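Boards > Kitchen and Dining > Tables and Counters > Refinishing a cream tabletop

Refinishing a cream tabletop without the yellow

ktw_marsh
I have a dining table with a painted top that I want to redo in the same off-white. The old paint has a waterborne clear over it, and that has gone dull where the plates sit. I sanded a test patch at one end with 220 and the clear came off fine, but I can't get the new coat to look the same. It looks right on the stir stick and too yellow on the table. The paint is Grular cabinet enamel, mixed at the store from a chip. Is it the paint or the topcoat? The topcoat was an oil-based poly I had left over from the stairs.

denholm_p
It's the poly. Oil-based goes amber over anything light, and it keeps going. Sand it off and use a waterborne clear. Let the enamel sit a few days before you coat it.

sawbuck61
Agree on the poly, disagree on a few days. Cabinet enamel is dry to the touch in an afternoon but it isn't cured. I wait three weeks. I put clear on after four days once and the first hot dish printed a ring in it.

denholm_p
Three weeks is a long time to eat on the couch. I've done five tables at four or five days and none of them printed. Did you use a trivet?

sawbuck61
Yes, I used a trivet. The ring was the shape of the trivet.

Theda Thiele
I refinish for a living, mostly kitchen sets, so I'll give you my order of work. Wash the top with a degreaser and rinse it twice. Sand with 150, then 220. Prime with a bonding primer, a gray one if you're covering a dark color and a white one if you're staying light. Two coats of enamel with a foam roller, sanding with 320 between them. Then wait. How long depends on the room. In my shop in November, with the heat on, I wait ten days. In an unheated garage I wouldn't touch it for a month.

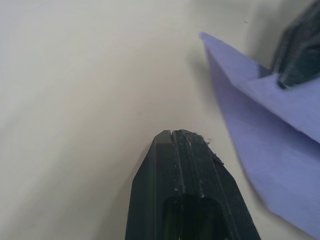
The color problem has a second half that hasn't come up yet. Off-white changes a lot with the light. A cream that looks flat and clean under a north window will go yellow under a warm bulb. Paint a piece of scrap, put the clear on it, and set it on the table in the morning and again at night before you commit. If it's still too warm, have the store take some of the yellow out of the formula. They can do that from the label.

ktw_marsh
Thanks, that helps. The light over the table is a warm bulb and I did my test at night. I'll strip the poly this weekend and paint a scrap piece. One more question — do you spray the clear or brush it? The only sprayer I have is a Surdu handheld and it spits.

Theda Thiele
Brush or pad. A pad is easier on a big flat top. Work the long way, keep a wet edge, and don't go back over it once it starts to drag. Three thin coats.

orrin_lacey
I'd skip the clear. A good enamel doesn't need it on top, and when it gets scratched you can touch it up from the can. With clear over it you have to redo the whole surface. Our table has 118 on the receipt from a thrift store and two coats of plain enamel, and it has held up to kids for six years.

denholm_p
Depends on the sheen. Satin enamel with no clear picks up marks from denim and newspaper.

orrin_lacey
Ours is semi-gloss. It wipes off.

sawbuck61
I'm with orrin on this one. Less to go wrong, and you don't have to argue about three weeks.

ktw_marsh
I did a scrap each way. The waterborne clear hardly changes the color, in daylight or with the lamp on. The plain one is a little shinier than I want but my husband likes it better. I'm going to use the clear and wait two weeks, which should annoy everyone equally. I'll post again when the chairs are done.

Recent in Tables and Counters
Removing candle wax from an oiled top
Itlow bonding primer, old can or new can?
Leaf hardware for a Kisby drop-leaf
White rings on shellac
Foam roller leaving bubbles in enamel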